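Teaching a Simulated Arm to Open a Door by Remote Control
Project report, robotics elective
Nesrin Coşkun

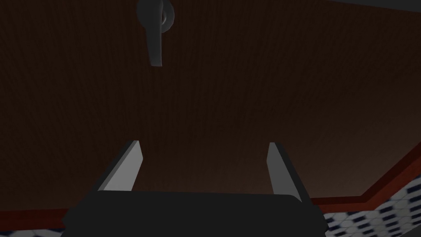

My project asked whether a person with no training could teach a robot arm to open a door with a lever handle, using only a handheld controller and the view from the robot's wrist. All of the work was done in simulation. I picked a door because the task has two parts that depend on each other. The handle has to be turned before the door will move, and the arm has to keep hold of it, or at least stay in contact, while the door swings.

Setup

The simulator is called Vullow. It was already installed on the lab computers, and it came with a few rooms, a set of doors and cabinets, and an arm with a two-finger gripper. The controller was a Duvotix hand unit with a trigger for the gripper and one button to start and stop recording. Moving the hand unit moves the gripper by the same distance, scaled down. I set the scale to one half after my first tries, because at full scale a small shake of my hand was enough to knock the fingers off the lever.

The person doing the demonstration sees what the wrist camera sees. There is a second view from the corner of the room, but I turned it off for the recordings. The policy would only get the wrist view and the joint positions, and I did not want to use information in my demonstrations that it would never have.

Recording the demonstrations

I recorded 50 demonstrations over two weeks in January. Each one started with the gripper open and pointed toward the door, with the start position shifted by a small random amount. A demonstration counted as good if the door was open far enough for the arm to pass through and the gripper had not gone through a limit stop on the way. Bad ones were deleted and done over.

The steps were the same each time. I moved up until the lever was between the fingers, closed the trigger, turned my wrist to bring the lever down, and pulled back in a slow arc. The arc was the hard part. A door moves in a circle around its hinges, and my first instinct was to pull straight back, which made the fingers slide off the end of the lever. After a while I learned to step to the side while pulling. That is easy to do with your body and hard to write down as an instruction.

Judging distance was the other problem. The door surface is one dark color over a large area, and in the wrist view it is difficult to tell how close the fingers are until they touch. I started using the handle's apparent size as a guide. I also slowed down a lot near the end of the approach, and this shows up in the data as a long stretch of very small movements — more on that below.

Training

I used the plain imitation learning script from class with no changes to the network. Input was the wrist image and joint positions, and output was the next small movement plus open or close for the gripper. Training ran for 500 passes over the data. It took most of a night on the lab machine, and I restarted it once when the disk filled up.

Results

I ran the first trained policy 22 times from new random start positions. It reached the handle in most of them, but it often stopped just short with the fingers on either side of the lever and stayed there. I think this came from my own slow approach. There were so many frames where I was hardly moving that the policy learned to hardly move.

For the second version I cut out frames where the gripper moved less than a set amount. I kept the ones where the trigger was changing, so that the grasp itself was not lost. After retraining, the stopping was almost gone. The failures that remained were nearly all in the pull, when the lever slipped out before the door had cleared the frame. In 2 runs the fingers closed beside the lever and the arm carried out the rest of the motion holding nothing.

I also tried the policy on a different door from the same set, listed in the simulator as Dunwood, with the handle on the opposite side. It did not open it. The arm went to where the handle would have been on the first door. All my demonstrations used one door, so I can't say the policy learned anything about handles in general.

What I would change

I would record on at least a few doors from the start, even if that meant fewer demonstrations on each. I would also include some recoveries, where the grip slips and the person goes back for the lever. I threw those recordings away as bad, and I now think they were the most useful ones I had.

The Boros force feedback grip in the lab cabinet might help with the pull, since with the plain hand unit you can't feel the lever starting to slide. I did not get it working with the simulator in time. The recordings and both trained policies are in the shared class folder, along with the script I used to trim the slow frames.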